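고무줄 시트가 자꾸 벗겨지는데 매트리스가 문제인가요, 제가 문제인가요

생활 도움방 > 침구·세탁
조회 1079

Setareh Mirzaei
2025년 6월 21일 토요일

Punville로 이사 오면서 침대를 새로 샀습니다. 이사 비용을 계산해 보고 나니 침대는 비싼 걸 살 수가 없어서, 매장에서 제일 구석에 있던 Bakke 매트리스를 골랐어요. 누워 보니 멀쩡했고 지금도 멀쩡합니다. 문제는 시트예요.

고무줄 들어간 흰색 시트를 씌워 놓으면 저녁에는 반듯한데 아침에 일어나면 발치 쪽 모서리 하나가 꼭 벗겨져 있습니다. 가끔은 두 개가 벗겨져 있고, 그런 날은 제가 시트를 덮고 있는 건지 깔고 있는 건지 구분이 안 됩니다. 남편은 자기가 안 움직인다고 주장합니다. 저도 안 움직입니다. 그러니까 시트가 혼자 걸어 나가는 모양이에요.

지금까지 해 본 것은 이렇습니다.

시트를 한 치수 큰 걸로 바꿨습니다. 더 잘 벗겨집니다.
한 치수 작은 걸로 바꿨습니다. 세 모서리까지 씌우고 네 번째를 당기면 첫 번째가 튕겨 나옵니다. 손톱이 하나 부러졌습니다.
매트리스 밑에 접어 넣고 옷핀을 꽂았습니다. 이건 되긴 되는데 시트에 구멍이 났고, 옷핀 하나가 어디로 갔는지 모르는 상태로 사흘을 잤습니다.

토퍼를 하나 올려 쓰고 있는데 이것 때문일 수도 있을까요? 그리고 평평한 시트(고무줄 없는 것)를 쓰시는 분들은 도대체 어떻게 고정하시는 건지도 궁금합니다. 호텔에서는 잘만 되어 있던데 집에서 하면 왜 보자기가 되는지요. 비싼 걸 사라는 답변은 마음만 받겠습니다.

Behrouz Safavi
답변 채택됨

게스트하우스에서 침대를 오래 정리한 사람입니다. 하루에 많이 깔 때는 허리가 먼저 퇴근했습니다.

우선 토퍼가 범인일 가능성이 높습니다. 시트 포장지에는 가로세로만 크게 써 있고 깊이는 뒷면 구석에 조그맣게 써 있는데, 정작 벗겨지느냐 마느냐는 깊이가 정합니다. 매트리스와 토퍼를 겹친 상태로 옆면 높이를 재 보세요. 거기에 밑으로 말려 들어갈 여유가 손바닥 너비쯤 더 있어야 합니다. 한 치수 큰 걸 사면 깊이도 깊어질 것 같지만 넓기만 넓어지는 제품이 많습니다. 그래서 더 잘 벗겨지셨을 겁니다.

그리고 세탁하면 면은 줄어듭니다. 처음 샀을 때 딱 맞는 시트는 몇 번 빨고 나면 안 맞는 시트가 됩니다. 건조기를 고온으로 돌리셨다면 고무줄도 같이 늙습니다. 모서리를 양손으로 당겼다 놓아 보고, 제자리로 돌아오는 데 고민하는 기색이 있으면 그 고무줄은 은퇴시켜 주셔야 합니다.

씌우는 순서도 바꿔 보세요. 보통 머리 쪽 두 개를 먼저 씌우고 발치로 내려가는데, 대각선으로 가는 게 낫습니다. 머리 왼쪽, 발치 오른쪽, 머리 오른쪽, 발치 왼쪽. 모서리마다 매트리스를 살짝 들고 봉제선이 모서리 선에 정확히 오도록 맞춘 다음 밑으로 깊이 밀어 넣으세요. 봉제선이 옆으로 돌아가 있으면 밤새 그쪽으로 당겨집니다. 걸어 나가는 게 맞긴 합니다. 길을 그렇게 내 주신 거예요.

평평한 시트는 원리가 다릅니다. 고무줄 대신 매트리스 무게로 누르는 방식이라, 접는 모양이 중요합니다.

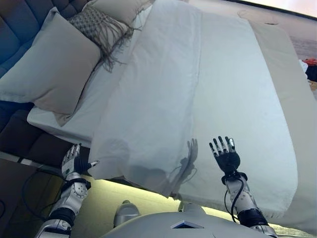 고무줄 없는 시트로 모서리 접기

1. 시트를 침대 위에 넓게 펴고 양옆이 비슷하게 늘어지도록 맞춥니다. 가운데 접힌 자국이 남아 있으면 그걸 침대 중심선에 맞추면 됩니다. 다림질을 안 하는 사람에게 주어지는 유일한 혜택입니다.

2. 발치 쪽 늘어진 부분을 매트리스 밑으로 반듯하게 밀어 넣습니다. 옆은 아직 그냥 두세요.

3. 모서리에서 한 팔 길이 못 되게 떨어진 곳의 옆자락을 잡아 매트리스 위로 올립니다. 위에 삼각형이 생깁니다. 삼각형이 안 생기고 덩어리가 생겼다면 2번으로 돌아가세요.

4. 삼각형은 위에 둔 채로, 아래에 남은 자락만 매트리스 밑으로 넣습니다.

5. 한 손으로 모서리 옆면을 누르고 삼각형을 내린 뒤 마저 밀어 넣습니다. 손바닥을 아래로 해서 넣으면 손등이 프레임에 쓸리지 않습니다.

6. 반대쪽도 똑같이. 넣기 전에 옆으로 한번 팽팽하게 당겨 주세요.

처음에는 모서리 하나에 한참 걸립니다. 열 번쯤 하면 딴생각을 하면서도 됩니다. 참고로 호텔에서는 매트리스가 무겁고 시트가 넉넉하게 큽니다. 집에서 보자기가 되는 건 대개 시트 크기가 모자라서 밑으로 들어갈 분량이 없는 경우입니다. 손 탓은 그다음에 하셔도 늦지 않아요.

옷핀은 그만 쓰시고, 꼭 고정이 필요하면 집게 달린 밴드를 쓰세요. Gurkier 것을 써 봤는데 집게가 뻑뻑해서 끼울 때 욕이 나오지만 빠지지는 않았습니다. 모서리를 비스듬히 가로지르게 매트리스 밑에서 걸면 됩니다. 길이가 105센티미터짜리까지 늘어나는 제품도 있던데 모서리용으로는 그렇게 길 필요가 없습니다.

그리고 사라진 옷핀은 토퍼와 매트리스 사이를 먼저 보세요.

Enum

저는 시트 안 씌우고 잡니다. 벗겨진 적 없습니다.

잠귀밝은고양이

윗분은 무시하시고요. 저는 토퍼를 따로 싸는 방법으로 해결했어요. 매트리스에 시트 하나, 토퍼에 얇은 커버 하나. 두 개를 한꺼번에 감싸려니까 둘이 따로 미끄러지면서 시트를 끌고 가더라고요. 토퍼 밑에 미끄럼 방지 매트(러그 밑에 까는 그 그물 같은 것)를 까니까 훨씬 낫습니다. 가위로 잘라 쓰면 되고 값도 얼마 안 해요.

단점은 빨래가 두 배가 된다는 것, 그리고 여름에는 매트에서 고무 냄새가 좀 난다는 것. 저는 4월에 깔았는데 며칠 베란다에 널어 두었다가 쓰니까 괜찮았어요. 너무 두꺼운 걸 깔면 누웠을 때 결이 느껴진다고 하는 분도 있던데 저는 둔해서 모르겠습니다.

극세사 시트는 절대 사지 마세요. 잘 늘어난다고 해서 샀는데 파자마랑 붙어서 제가 돌아누우면 같이 돌아눕습니다.

댓글

Setareh Mirzaei: 깊이 재 봤습니다. 토퍼까지 합치니 시트 깊이보다 한참 높네요. 포장지 뒷면에 정말 깨알같이 써 있었습니다. 오늘은 일단 고무줄 없는 시트로 접어 봤는데 삼각형은 세 번 만에 나왔고, 왼쪽은 아직 덩어리입니다.

Behrouz Safavi: 왼쪽이 원래 어렵습니다. 오른손잡이시면 침대 발치에 서지 말고 옆으로 가서 해 보세요.

Setareh Mirzaei: 옆이 벽이에요.

Behrouz Safavi: 그럼 침대를 좀 빼셔야겠네요. 한 뼘만 나와도 손은 들어갑니다.

잠귀밝은고양이: 옷핀은 찾으셨나요?

Setareh Mirzaei: 토퍼 밑에 있었습니다. 예전에 잃어버린 귀걸이 한 짝도 같이요. 밴드는 다음 주에 사 볼게요. 집게가 얼마나 뻑뻑한지는 다시 와서 쓰겠습니다.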